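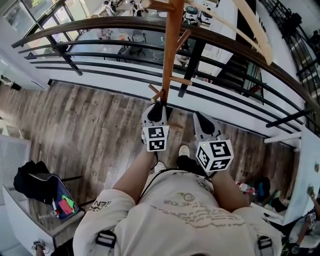 20 April 2026
by the tenant in 71

I have been trying to cancel a storage unit since last June. The unit is five feet by five feet, it belongs to a company called Storkeo, and for most of a year it has held one mattress topper, a box of cables and a fondue set that I would not fight anyone for.

Getting in was easy. I signed up on my phone while standing in line for a sandwich, and by the time the sandwich came I had a door code. Storkeo sent me a little cartoon of a box with arms, waving. I remember thinking that these people had figured it out.

Getting out works like this. You cannot cancel in the app. The app has a button that says "Manage my stay," as if the fondue set were on vacation, and behind it are options to get a bigger unit, a second unit, or insurance. To leave, you have to call, during hours that match my own working hours so closely that I took it personally. When I called, a recording told me I could do most things faster in the app.

I held for two lunch breaks. On the second one I got a pleasant man who asked why I was leaving, and I said I didn't need the unit anymore. He asked if I had considered that I might need it later. I had not. He then offered me a month at half price, and I am ashamed to say I took it, mostly so the call would be over. I have since learned that this is called a save. I was saved three times between June and Christmas.

It got me looking at everything else that leaves my checking account every month. I printed the statements and sat down with a yellow marker, which I recommend only if you have a strong stomach. There was a meditation app called Wundach, which I last opened to find out how to turn off its reminders. There was Grelano, a meal kit I thought I had stopped. I had paused it. Pausing, in Grelano's view, is something you do for four weeks at a time, and then a box of fennel arrives.

All in, it came to 450 dollars a year for things I didn't use, not counting the storage. I had driven across town the same week to save three dollars on paper towels.

My method now is a boring one. Anything I sign up for goes on an index card on the side of the fridge, with the price and the date it renews. If I can't find out how to cancel it before I join, I don't join. This has already kept me from a razor club, a wine club and something to do with socks. The card has a coffee ring on it and my handwriting is bad, but it has never once asked me to rate my experience.

Wundach let me go without a fuss, though it did show me a drawing of a sad pond. Grelano wanted a reason picked from a list, and none of the reasons was "fennel," so I went with "moving abroad." They wrote back to wish me luck over there. I get their emails still, and the subject lines have become concerned.

As for Storkeo, I finally read the agreement, all of it, on a Sunday evening with a snack. Somewhere past the part about not storing live animals there's a line saying you can give notice by letter. A paper letter, to an office two states away. So I bought a stamp (one at a time is apparently an unusual request) and mailed my notice, and I kept a copy, and I took a picture of the copy.

The confirmation came last week. I have until the end of the month to clear out the unit or they'll consider me to have renewed. I drove over on Saturday and my door code had expired. There's a number to call about that.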